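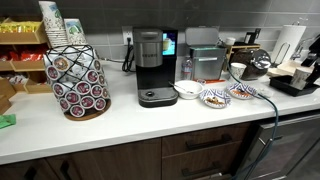
El rincón del café, en mayo, antes de ordenar.

Esta mañana me levanté temprano y fui directamente a la cocina. Quería escribir en este diario sobre otra cosa, sobre el curso de español, pero me quedé mirando la encimera y decidí que primero debía escribir de ella.

En la oficina de Femell teníamos una sala de café muy pequeña, y yo siempre criticaba el desorden. Ahora veo que el mío es parecido. La Keurig está en el medio, como la dueña de todo, y a su izquierda el carrusel de las cápsulas. Me gusta este carrusel, con su base redonda de madera y su alambre negro. Casi todas las cápsulas tienen la tapa blanca con un anillo rojo oscuro. Las otras, las de dibujo marrón y amarillo, las guardo para las visitas, aunque confieso que el domicilio recibe pocas visitas.

Los vasos de papel son un asunto diferente. Los compré en una tienda de Nolska porque me gustaron las ilustraciones, y la caja traía 200. He hecho dos pilas y la más alta se inclina. Cada noche pienso que debo hacer tres más bajas y cada noche lo olvido.

Después del desayuno hice una lista, que copio aquí para obligarme:

Vaciar el cubo de compost y cerrar la tapa.
Echar en él los restos de los dos platos, y las migas también.
Lavar el cuenco blanco y su cuchara.
Preguntar si el cable verde puede ir por otro sitio. Cuelga por delante de un cajón y no me gusta.

Los platos me dan un poco de pena. Son bonitos, los traje envueltos en jerséis cuando me mudé desde Flestov, y los uso para cualquier cosa. Mi madre los habría guardado en una vitrina.

Lo de los snacks no lo toco. El mueblecito de madera clara está lleno de bolsas rojas y paquetes amarillos, y mientras haya orden en sus baldas lo considero terminado.

A las tres tengo clase y todavía no he preparado el ejercicio del subjuntivo. Compraré bolsas para el compost a la vuelta.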